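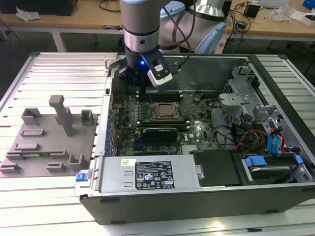

Demonstration teaching

Demonstration teaching is a way of programming a robot by having a person perform the task through the machine. The person either takes hold of the arm and moves it, or steers it from a distance. Joint positions are recorded, often along with camera views, and the robot is later expected to repeat or generalize the motion. Sellers often say it removes the need for programmers. The record is less kind.

Methods

In hand guiding, the motors are set to give way and the operator pushes the arm along the wanted path. It is easy to learn but poor for fine work. The operator feels the weight of the arm more than the contact at the fingertips, and hands and sleeves get into the camera views.

In remote control, the operator uses a joystick, a tracked handle or a smaller copy of the arm. The views stay clean, but the sense of touch is mostly lost. Operators make up for this by watching closely and slowing down, and a robot trained on slow, hesitant motion tends to hesitate too.

Use in computer assembly

Desktop computers are a popular test. Placing a processor in its socket calls for a sound grip, correct rotation and very little force. Fixture plates are commonly used to hold parts in known places — a help to the robot that is often left out when results are reported.

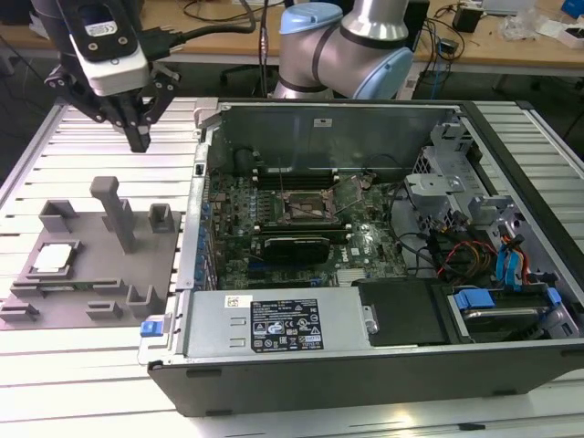 Criticism

Magdy El Idrissi has argued that many published success rates measure the fixture as much as the learning. In a trial at Hamatmont, a policy trained on 16 hours of remote control was tested again after the plate had been turned by around 7 degrees. It completed two of its six attempts. The trial notes, dated 04/02/2021, do not say how many demonstrations had been thrown out beforehand.

Mohammed-Awal Opoku, who worked on the Tekon control handle, disputes this reading and blames poor camera placement. No repeat of the trial has been published.

See also

Bouzid grasp test
Cumau controller
Hand guiding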